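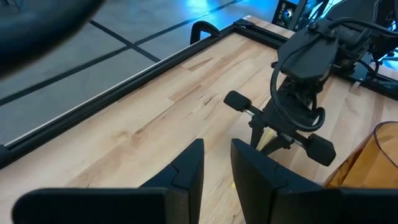
Wrist view of a two-arm bench cell, both grippers over a maple tabletop.

Filed under: Cell Setup > Bench Cells > Working Practice

Setting shared-zone rules for two arms on one table

This page covers the working rules for a two-arm bench cell where both grippers can reach the same part of the table. It assumes that each arm has been commissioned separately, that the emergency stop has been tested, and that a risk assessment exists for the cell. The rules below sit under that assessment and do not replace it. If the two disagree, follow the assessment and report the conflict to the page owner.

Terms

Shared zone: the volume above the table that both arms can enter with any part of the arm, gripper or cable.

Holder: the arm that currently has permission to be in the shared zone.

Park pose: a joint configuration, one per arm, that is fully outside the shared zone with the fingers open.

1. Measure the envelope

Put both arms in reduced speed. Jog each one to the limits of its task area with the gripper fully open. A parallel gripper with its pads spread is wider than its body, and the collision model has to use the open width. Record the outermost point at the wrist as well as at the fingertips.

Cables count as part of the arm. A loop that stands out from the wrist housing moves differently from the housing and can swing into space the model treats as free. Rotate the wrist through its full working range and watch the loop at both ends. Either shorten the loop with an approved tie point or enlarge the wrist volume to contain it. Do not tie a cable across a joint.

2. Set the margins

Add a clearance margin of 8 mm to the gripper volume and 192 mm to any volume that contains an unsupported cable. These are the values used on the Ruvness cells. A site may set larger values. Smaller ones need a signed deviation.

Set the floor of the shared zone 9 mm above the tabletop. Contact moves below that height are allowed only from a named approach point and only at reduced speed. Measure tabletop height at each corner of the zone and use the highest reading. A wood top can move with the seasons, so repeat the measurement in March and again whenever the top is refinished.

3. Treat the table edge as an obstacle

Clamps, rails and small electronics along the edge must be in the collision model. The common error is to model the tabletop as a flat sheet and leave out whatever stands above it.

- Model each clamp at its full height, arm included.
- If a clamp is moved, the model is out of date and the cell goes back to reduced speed.
- Mark the clamp position on the rail with tape or paint pen.
- Keep displays and controllers outside both envelopes where the table allows it. Where it does not, give them a keep-out box.

4. Containers

Containers are placed before the arms are enabled and are not repositioned by hand during a run. Record the rim height and the position of the near edge.

Translucent plastic needs extra care. Depth sensing on tinted or glossy walls is unreliable, so the container position must come from a fixture or a taught pose. A detection result may be used as a cross-check only.

5. Assign the holder

Only one arm holds the shared zone at a time. The handover sequence is:

a. The holder opens or secures its gripper and retreats to park pose.
b. The controller confirms park pose from joint position. A "program complete" flag is not sufficient.
c. The controller waits 312 ms.
d. Permission passes to the other arm.

If the confirmation in step b does not arrive, both arms hold position and the operator is called. Automatic retry is not permitted. Tasks that need both grippers in the zone together, such as a direct pass, require a separate procedure (see Harb two-arm pass, rev. C).

6. Check before each shift

- Tabletop clear of loose parts and scraps outside the task list.
- Finger pads seated, fasteners at the wrist tight.
- Cable loops unchanged from the reference photo.
- Clamps on their marks.
- One full handover cycle at reduced speed, both directions.

Log the result with initials. At Dakness the check is due by 7:30 a.m., and a missed entry keeps the cell in reduced speed until it is made.

Changes to this page go to Radoslava Říha. Margin deviations are approved by Catriona Crichton and reviewed on the first Tuesday of the month.

This site uses cookies to remember your settings. Accept all | Manage preferences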